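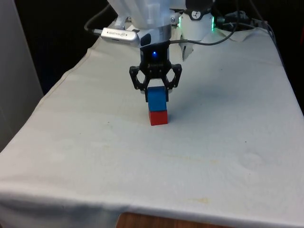
積み木を買い足した。赤と青の立方体で、これまで家にあったものより少し大きい。

もともと家にあったのは、上の子が一歳のときにもらった木のセットで、三角や円柱や半円が混ざっている。長いこと箱に入れたままだったのを、去年の7月に下の子が引っぱり出してきて、それからほぼ毎日床に広がっている。半円はすぐソファの下に入る。円柱はもっと遠くまで行く。冷蔵庫の下から出てきたこともあった。

下の子が本当に積みたいのは四角だけで、三角は屋根だと言って一番上にのせて終わりになる。それで四角だけ足すことにした。駅の裏のLatbyという小さなおもちゃ屋で、ばら売りの立方体を見つけた。店の人に予算を聞かれて3000円と答えたら、棚の下の段から箱ごと出してくれた。色は何色かあったが、赤と青だけにした。黄色と緑は前のセットにたくさん入っている。

布を敷くことにしたのも同じころだ。うちの食卓は天板に細かい傷があって、積み木を置くと微妙にがたつく。それに落としたときの音が大きい。集合住宅の202号室で、下の階の人には何も言われたことがないけれど、夕方はやはり気になる。最初は薄い綿のシーツを半分に折って敷いた。これはだめだった。子どもが身を乗り出すと布ごと動いて、塔が倒れる。次に、Trodambyで買ったまま使っていなかった白いテーブルクロスを出した。こちらは厚みがあって、角を洗濯ばさみで留めるとほとんど動かない。折りじわのところだけは立方体が傾くので、敷く前に手で伸ばしている。アイロンはかけていない。

白い布の上だと、赤も青もよく見える。木目の上に置いていたときは、赤い積み木が机の色にまぎれて、夜の電灯の下だと角の位置がわかりにくかった。大人でもそうなのだから、子どもはもっと見づらかったと思う。黒っぽい布も一度試したが、今度は青が沈んだ。結局白に戻した。汚れは目立つ。うちの布にはもう醤油のしみが一つある。

立方体を二つ重ねるだけ、というのは簡単そうに見えて、小さい子にはけっこう難しい。見ていると、持っていくところまではうまくいく。問題は手を離すところだ。下の子は上の積み木を置いたあと、指を開くのと同時に手を横へ引いてしまう。そうすると指の腹に積み木がついてきて、ずれるか落ちる。上の子が横で「まっすぐ上」と言うのだが、言われると余計に力が入るらしい。

何日か一緒にやってみて、持つ場所を変えたらだいぶ違った。前は積み木の真ん中から下をつかんでいて、指が下の積み木に当たっていた。上のほうを両側からつまむようにすると、下に指がぶつからない。自分でもやってみたが、確かにこのほうが下の積み木の縁が見えて、合わせやすい。ただ、あまり上をつまむと滑る。Latbyの立方体は角が丸めてあるので特にそうだ。

もう一つは、下の積み木を置く場所。子どもは机の端に置きたがる。自分の体に近いから取りやすいのだろうが、肘が当たって倒れる。少し奥に赤を置いて、そこへ青を持ってこさせるようにした。腕が伸びるぶん、動きもゆっくりになった。

色の順番には本人なりの決まりがある。必ず赤が下で、青が上。逆にして渡すと黙って直す。理由を聞いても「こう」としか言わない。上の子は小さいころ、同じ色だけで積んでいた。違う色が入ると全部崩してやり直していたので、それに比べれば楽なほうだと思う。

以前、ブリュッセルに住んでいたころ、同じ建物にDirk Van Dammeさんという人がいて、お孫さん用の積み木を自分で切っていた。一度見せてもらったが、紙やすりで面を何度もこすっては、平らな板の上で二つ重ねて、指で軽く押していた。がたつくとまたこする。100個作るつもりだと言っていたけれど、こちらが先に引っ越したので、どこまでできたのかは知らない。当時は子どももいなくて、積み木の面のことなど考えたこともなかった。今は新しいものを買うと、まず二つ重ねて押してみる。今回の赤と青はどれもがたつかなかった。前の木のセットには、どう置いても少し揺れるものが一つあって、これは屋根の下に使わないよう別にしてある。

片付けはJandachのふた付きの箱にまとめている。四角だけなら隙間なく並ぶのに、三角や円柱を一緒に入れるとふたが閉まらない。今のところ、四角は箱、ほかは布の袋。袋のほうは紐がゆるんできたので、近いうちに替える。

下の子は二段から三段に進みたがっている。今の最高記録は7段だが、これは私がだいぶ手を添えたので、本人は数に入れていないようだ。昨日は二段を作っては眺めて、また最初から作っていた。夕飯の支度ができても布をどけさせてもらえず、皿は端のほうに並べた。

クロスは明日洗う。替えがないので、乾くまではまたシーツになる。

2021年3月19日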